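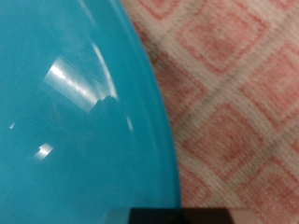
From: Hilde Prins
To: sourdough and home baking list
Subject: Re: Rye dough sticking, and scaling up for the September sale

Floor Stevens wrote:

> I have been asked to bring rye bread to the September sale and I'm
> stuck on two things. First, my dough glues itself to everything. I
> follow the Drolon booklet, 200 grams of starter to a batch, and it
> never comes away from my hands the way the wheat loaves do. I keep
> adding flour and the bread comes out like a brick. Second, I normally
> make two loaves and now I need a lot more. My flour order from De
> Graaf will be 3000 grams of whole rye. Can I just mix it all in one
> go? I have a big plastic bowl but I'm used to the stand mixer.
>
> Also, does anyone still have the old Zedholm seed loaf recipe? The
> link in the archive is dead.
>
> Floor

Floor,

Stop adding flour. Rye dough is supposed to be sticky. There isn't enough useful gluten in it to pull together into a ball, so the sign you're waiting for is never going to come. What you want is something like thick mortar that holds a mark when you drag a spoon through it. If it slumps flat right away it's too wet. If you can pick it up and knead it, it's already too dry.

Use wet hands, and wet the scraper too. I keep a jug of water next to me and dip every time I touch the dough. Floured hands work for about one loaf and then you have paste up to the wrists.

On mixing: leave the stand mixer in the cupboard. A plastic bowl is fine, and I prefer plastic to steel for this because it doesn't pull the heat out of the dough on a cool morning. Check the inside for deep scratches first, as old dough sits in them and goes sour in the bad way. Mix with a stiff spoon or your hand until there is no dry flour left at the bottom, then quit. More stirring doesn't do anything for whole rye.

I would not do the full 3000 grams at once. With the water in, that's a heavy lump, and the middle stays drier than the outside unless you have strong arms. I split mine in two and start the second batch an hour after the first. That also works out better for the oven, unless yours is much bigger than mine.

The starter amount in the Drolon booklet is fine for a warm kitchen. Mine is cold in the mornings, so I let the first stage go overnight instead of using more starter. Smell it before you add the rest of the flour. Sharp and a little fruity is right. If it smells like nail polish, it has gone too long, so feed it once more and wait.

Don't fill the pans more than two thirds. Smooth the top with a wet scraper, dust it with rye flour, and put the pans in when the flour has cracked all over. Go by the cracks and ignore the clock. Last year Henk De Bruijn posted a long table of proofing times by temperature, and I never got a single one of them to match. (Henk, no offense, your kitchen is not my kitchen.)

Leave the loaves a full day before you cut or sell them. Two is better. Fresh rye gums up the knife and people will think it's underbaked. If the sale is in the morning, bake two days ahead and wrap them in cloth once they're cold. Wilma Declercq wraps hers in paper and then plastic, and they do keep longer, but the crust goes soft and I don't care for it.

The Zedholm recipe is in the archive in two places. The dead link is message 159. Ratree Sangkhawat typed the whole thing out again in message 182, with the amounts corrected. Use hers. The original had twice the salt it needed and several people wrote in about it. She soaks the seeds in boiling water and lets them cool before they go in, and I'd do the same, or they will take water out of the dough overnight.

One question back. Is the De Graaf whole rye still as coarse as it used to be? I moved over to the Jestudska flour when the shop here stopped carrying De Graaf, and the Jestudska is fine enough that I had to cut the water a little. If you're on the coarse one, let it stand twenty minutes after mixing before you decide whether it's too wet.

Hilde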